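Cuaderno de taller – mayo, aeropuerto de Dernbridge, sala de facturación

Llego a las 6:10 y ya está Anselmo con el café y el plano de colas desplegado sobre el mostrador. Hoy probamos por fin la nueva disposición de la sala: entrada única por el lado del aparcamiento, cinta en zigzag más corta y los quioscos de autofacturación girados hacia la puerta. Llevo semanas deseando ver esto con pasajeros de verdad y no con fichas de cartón.

Recordatorio para quien lea esto sin haber estado en las reuniones: el problema de la sala nunca ha sido el tamaño. Hay sitio de sobra. Lo que pasa es que la gente entra, ve los mostradores al fondo y se lanza en línea recta, se salta los quioscos y acaba haciendo cola para algo que podía haber resuelto en la pantalla. Luego, con la tarjeta ya impresa, tiene que volver atrás para dejar la maleta y se cruza con los que llegan. Kevser lo dibujó en una servilleta el primer día y sigue siendo el mejor esquema que tenemos (la servilleta está pegada en la tapa interior de este cuaderno, que nadie la tire, por favor).

Primera tanda, vuelos de la mañana. Colocamos los quioscos en ángulo y quitamos los postes del lado izquierdo. Cronometramos a 40 pasajeros desde que cruzan la puerta hasta que sueltan la maleta. Kevser en la puerta, Anselmo en la entrega de equipaje, yo de pie junto a la columna intentando no parecer un guardia de seguridad.

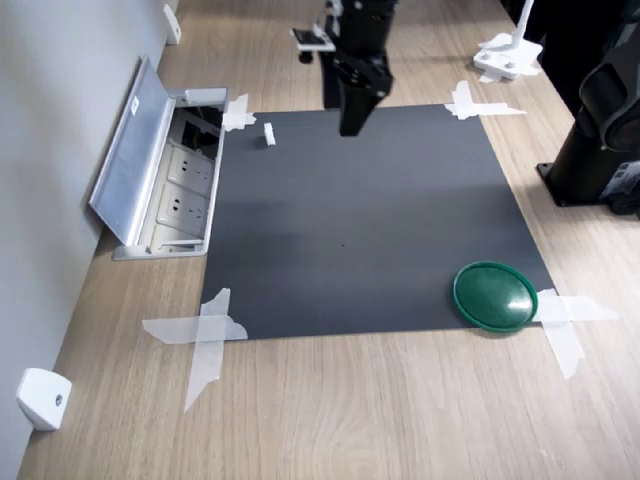 Lo primero que se nota es el ruido, o más bien la falta de él. Con la disposición antigua, a las siete ya había gente preguntando en voz alta si esa era la cola de Jinon o la de Akl. Hoy casi nadie preguntó. Miraban a la derecha, veían la pantalla encendida y se iban hacia ella con toda naturalidad. ¡Me dieron ganas de aplaudir! Un señor con palos de golf se quedó parado en medio, eso sí, pero es que el equipaje especial todavía no tiene cartel propio. Apuntado.

Cosas que no han ido bien:

El quiosco del extremo recibe el sol de frente hacia las ocho menos cuarto y la pantalla no se lee. Vi a tres personas poner la mano de visera y marcharse al siguiente. Bram dice que en almacén queda un filtro mate de la obra de la zona de llegadas; si no sirve, giramos el mueble un poco más y ya está, aunque entonces perdemos la alineación con las marcas del suelo.

Las familias con carrito no caben bien en la primera curva del zigzag. Pasan, pero rozando los postes, y una cinta se soltó. Probé a abrir la curva moviendo dos postes y mejoró muchísimo. Esto hay que dejarlo así para siempre, no hace falta ni volver a discutirlo.

La impresora de etiquetas de Zinley se quedó sin rollo a mitad de la tanda y el aviso solo sale en la pantalla de administración. El pasajero ve «procesando» y espera. Hay que hablar con ellos para que el aviso se vea también en el mostrador. Wendy tiene el contacto.

Segunda tanda, después de las once, con menos gente y más equipaje. Cambiamos una sola cosa: la persona de apoyo ya no se pone detrás de los quioscos, sino en el pasillo, dos pasos por delante. Parece una tontería y es lo que más me ha gustado de todo el día. Cuando el agente está detrás, la gente espera a que la llamen. Cuando está en el pasillo, se acercan a la pantalla ellos mismos y solo se giran si se atascan. Kevser hizo de agente de apoyo la primera media hora y luego le pasó el chaleco a Wendy, que no había venido a eso pero se animó enseguida – y lo hace estupendamente, tiene una paciencia infinita con los códigos de reserva mal apuntados.

Liesbeth bajó de operaciones a mediodía y le enseñé los tiempos en borrador. Me preguntó lo que yo esperaba que preguntase: qué pasa cuando coinciden dos salidas grandes. No lo sabemos todavía. En la tanda de hoy las salidas estaban bien separadas y no quiero sacar pecho con una mañana cómoda. Propone repetir la prueba con la sala llena antes de fijar los muebles al suelo y me parece lo sensato. 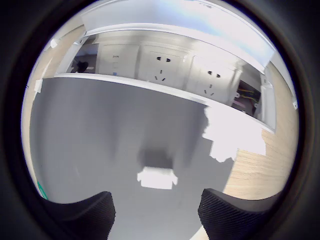 Objeto blanco pequeño entre dos dedos negros estriados, sobre superficie gris.

Por la tarde, limpieza de datos. Los tiempos de Anselmo y los de Kevser no casaban en varios pasajeros y tardamos un buen rato en ver por qué: él paraba el cronómetro cuando la maleta tocaba la cinta y ella lo tenía anotado como «etiqueta puesta». Criterio único a partir de ahora: la maleta en la cinta y el pasajero con las manos libres. Lo escribo en grande en la hoja de toma de datos.

También he repasado la señalización con Bram. Las flechas del suelo funcionan mejor que los carteles colgados, eso lo sospechábamos todos, pero la azul se confunde con la de la parada de taxis. Él quiere amarillo. Yo quería verde, pero el verde ya es el de las salidas de emergencia, así que amarillo. Quedan por cortar los vinilos nuevos y hay que comprobar que el adhesivo aguanta la fregadora nocturna, porque el anterior se levantó por las esquinas.

Pendiente:

– Filtro mate o giro del quiosco del extremo (Bram).
– Cartel de equipaje especial, con dibujo grande y poco texto.
– Llamar a Zinley por el aviso de la impresora (Wendy).
– Pedir a Liesbeth los horarios con las dos salidas juntas.
– Devolver el chaleco de Kevser, que sigue en mi silla.

Salgo a las 18:30. Los postes se quedan como están esta noche; he dejado nota al turno de limpieza para que no los devuelvan a la posición antigua.

Cuaderno de taller, equipo de sala de Dernbridge · Uso interno · Volver arriba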